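Bin cell notebook – cable dress, clamps and bin reset
2023-04-28, entry by me, Kuldeep Tomar in for the second half
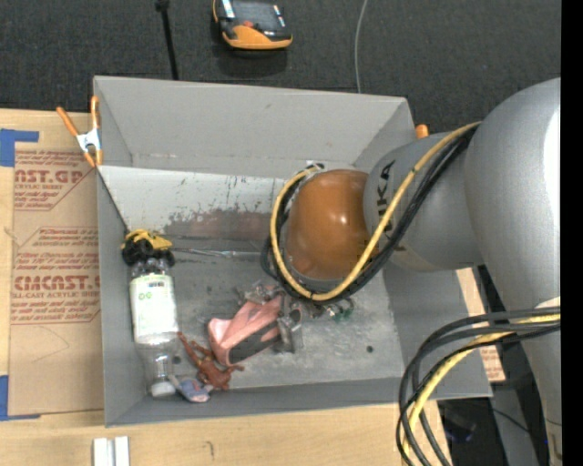 Started with the cable dress because that was the item left open from the last entry. The complaint was that the yellow cable goes tight when the wrist turns near the end of its range and the tool is low in the bin. Fabrice had put it down to the tie at the wrist being too close to the connector. I think he is right but it is only half of it. The loop round the orange housing was made up when we were working in the shallow tray, and in this bin the arm comes in from the side and has to go lower, so the loop gets used up earlier.

What I did, in order:

Teach mode, reduced speed, arm up to the park position above the bin. Drives off. Air off and vented before touching any hose.

Cut the two ties at the wrist. Kept the one on the big link as it was. Slid the bundle towards the tool and gave the loop an extra 40 mm. Tried 10 mm first, made no difference you could see.

Put hook and loop straps on at the wrist in place of the ties. Pulled them up so the bundle can still slide a little by hand. If it is pinched there, the bend all happens at the connector, and that is what killed the one in January.

Checked the connector for play. None. Checked the yellow jacket along the loop with a fingernail. One shiny spot, no cut. Marked it with paint pen so we can tell next time if it has moved or grown.

Ran the wrist by hand through the full range at three heights. At the bottom height the loop comes close to the bin wall on the near side but does not touch. With the old dress it touched. I would still not go to the corner with the wrist fully wound. Kuldeep is going to put that in as a limit in the cell program, until then it is on whoever has the pendant.

The lower run, the thick black ones coming over the near corner, is a separate matter. They hang over the bin and get in the way when lifting it out. I have not changed them. They need a bracket off the arm or a longer route round the back, and either way somebody has to take the whole run off. Half a day. Put it on the list.

Bin position

The bin had crept. Against the pencil mark on the table it was out by 14 mm at one end and hardly at all at the other, so it had turned a bit as well. Both spring clamps were on but one of them was only holding the lip. They are fine for keeping the bin from rattling and no use against a proper shove from the arm. Until we have real stops, do it like this:

Bin to the mark first, then clamps. Both clamps on the far corners, jaws well down past the lip. Push the near corner by hand. If it moves, do it again. Write down in the run sheet that you checked.

Kuldeep wants to screw a batten to the table. I have no objection as long as it is on the far side where the arm does not go. There are acrylic offcuts from the Plirnirard order we could use for a front stop, but I would sooner have timber there, the acrylic will crack the first time it is hit.

Calibration

After moving the bin I redid the bin frame with the touch pin, four corners of the floor and one extra in the middle. First set was poor, residual well over what we allow. Took me a while to find it. I had the pin in the wrong tool number, so every point was out by the same amount in a direction that depended on the wrist. Second set fine. Old frame saved under its own name with "old" on the end. Please do not delete it before the next run has gone through.

The floor is not flat. It bows up slightly in the middle, and I could feel it give when the pin touched. Depth limit is set from the middle point, so at the edges there is a small gap left under the fingers. Good enough for objects this size. It would not do for cards or thin washers.

Objects

Put the mixed set in for a dry check at low speed. Bottle, the yellow toy vehicle, the long-limbed figure, the pink one, the clear crumpled plastic and the small bits. The point was only to see whether the tool could get down beside things with the new loop.

Notes for whoever does the grasp side:

Bottle lying along the wall is the awkward one. There is no room for a finger between it and the wall. Either pull it off the wall first or leave it till last.

The figure's limbs can get under the fingers. If you close on it and the force reading climbs early, open and go up before trying again. Do not drag it.

Clear plastic is still bad for the depth camera. Kuldeep had a look at the point cloud and there was a hole where the plastic should be. He will try the other exposure setting.

Fingertips

Took the gripper fingers off at the end and cleaned the pads with isopropyl. One pad is going at the corner. We have one spare pair left in the Agarwal drawer, second one down. I have not fitted them. The current pads should see out the next block of runs. Refitted with medium threadlock, torque as on the card inside the cabinet door. Opened and closed the gripper 41 times on the test cycle with nothing in it (I meant to stop at 40) and no fault came up.

Pendant

Put the pendant back on its hook when you finish. It keeps ending up on the carpet behind the table, and the cable is a trip hazard there as well as being bad for the plug.

Open items

Bracket or new route for lower cable run – Fabrice Texier to say which, he knows what is left on the arm in the way of free holes.
Wrist limit near the corner – Kuldeep.
Batten – Kuldeep, after asking about the table.
Order fingertip pads. Tremaner had them last time, part number is on the bag.
Look at yellow cable paint mark after the next block of runs.
Areo log was not recording force for the first part of the dry check. I had not ticked the box. The second part is there.

Left the cell with the drives off, air off, arm parked, objects still in the bin.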